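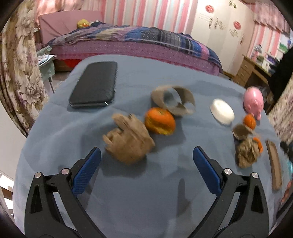
4.2 Pad comparison, hand-held tool

We ran the two pad sets on the same hand-held tool, same jaws, same camera mount, only the pads swapped. Set A is the ribbed blue rubber pad from Serkard. Set B is the flat foam pad we had left over from the April trials (Pruvton, 10 mm thick). Each set got 200 grasps in the bedroom setting, objects spread over a cloth-covered table and moved by hand after every grasp. No fixed layout. Order of pads alternated by session so wear on the operator's wrist would not favour one or the other.

Fruit was easy for both. Set A held an orange at low closing force and the ribs left no marks we could find. Set B held it too but needed more squeeze, and the foam was slow to spring back afterwards. Soap went the other way: foam fine, ribbed pads tended to push the bar along the cloth before closing. Operators learned to come in steeper. We did not correct for this learning, see Section 5.

Thin, flat things remain the hard case. A phone lying flat gives the pads only its edge.
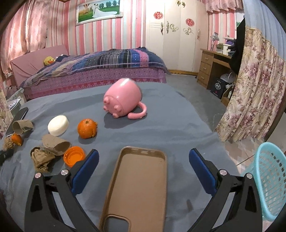
Figure 3. Hand-held tool with blue pads, jaws open over an empty phone case.

With the case the camera cutout gave some operators a second place to grip, so results for the case and the phone are kept apart and should not be pooled. Cardboard tubes were squashed by both sets, more so by B, and a tube once flattened was left in play untill the end of the session. Twigs: too few clean grasps to say anything.

Camera view was the other worry. Wide lens, dark corners, strong bending near the edges. The jaws stay in view at all openings, good, but objects close to the pads blur when the hand moves fast. Of the 2,000 clips across all rooms we dropped 642, mostly for blur at the moment of closing. Slower approach helps. A shorter exposure would help more but the Barnero controller does not let us set it on it's own, only together with gain. Ragnarsson mount to be tried next, same pads.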